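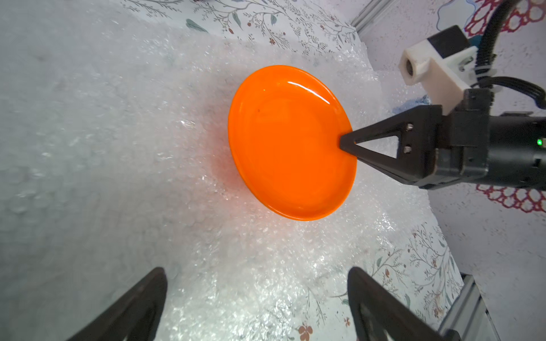
Figure 1. Shallow orange dish on bubble wrap.

Packing for Small Shops
Handout 3: Dishes and other shallow ware
Course leader: Serpil Yaman

Please read this handout before the practical hour. Bring scissors, a roll of paper tape and one dish from home that you would not cry over.

1. Why we start with a shallow dish

Last time we packed mugs. A mug is a strong shape, almost a tube, and many students were surprised how little wrap it needs. A shallow dish is different. The middle is wide and has no support from below when the dish stands on a foot, and the rim is the part which meets the wall of the box first. In my shop in Drandport most of the broken pieces that came back to us were dishes and plates, and the damage was nearly always on the rim.

A glossy surface like the one in Figure 1 also shows every scratch. The bright highlight on the inside of the basin is useful when you inspect: turn the dish slowly under a lamp and follow the highlight with your eyes. If the line of light breaks or jumps, stop there and look closer. It can be a chip, a hair crack or only dust. In the figure there is a tiny dark speck inside the basin. From a photograph I cannot say what such a speck is, so at the table you would wipe it with a soft cloth and look again. If it stays, write it on the packing slip.

2. Preparing the sheet

Lay the bubble wrap on the table in one wide piece. It should be large enough that the dish can be covered from all sides without pulling. Beginners cut too small, then they add a second piece, then a third, and in the end they have used more material than with one generous sheet.

Bubbles up or down? This question comes in every group. For glazed ware I teach bubbles toward the dish, with one layer of tissue between. Without the tissue, the bubbles can leave small round marks on some glazes if the parcel stays long in a warm van. Treasa Rafferty, who teaches the evening group, puts the flat side inside and has good results also. Choose one way and keep to it, so that your parcels are all alike.

The wrap in Figure 1 is crumpled and has a raised fold across it. Before you wrap, smooth such a fold with your palm. A fold under the dish makes a hard line, and the dish will rock on it.

3. Wrapping, step by step

a) Put a sheet of tissue on the wrap and the dish on the tissue, near the center.
b) Fill the basin with a loose ball of paper. The ball should reach a little higher than the rim.
c) Fold the near side of the wrap over the dish, then the far side. Do not press on the rim.
d) Fold in the left and right sides as you would fold an envelope.
e) Turn the whole packet over, one hand under and one hand on top.
f) Close with paper tape. Two short pieces are enough. Customers dislike a packet they must attack with a knife – and the knife is another danger for the glaze.

An oval dish has two narrow ends. Give these ends a double fold. If you are not sure whether your dish is oval or only looks so from where you stand, measure it in both directions.

4. The box

Stand plates on edge, but lay a single shallow dish flat. Put crushed paper on the bottom, as thick as your hand is wide, then the packet, then the same again above it. Close the lid and shake the box gently. You should hear nothing and feel nothing move.

For the exercise we use the Hondo box in size 22. It is sold flat, and you must tape the bottom seam in the form of an H. The Dremura box is also good but its walls are thinner, therefore I use it only as an inner box.

5. The packing slip

Write one slip for each dish. It must have:
– the item number (for our practice dish, 3106)
– color and shape in simple words, for example "orange, oval, shallow"
– any mark you found, and where
– your initials

Do not write "perfect condition". Write "no marks found". If a complaint arrives later, this small difference helps you.

6. Homework

Pack your own dish as in section 3, leave it overnight in the closed box, and open it in the morning. Note how the wrap has settled and if the paper ball is still higher than the rim. Then read the page about rims in the Avcı booklet (shelf number 2571 in the course library).

Next handout: lids, handles and other parts that stick out.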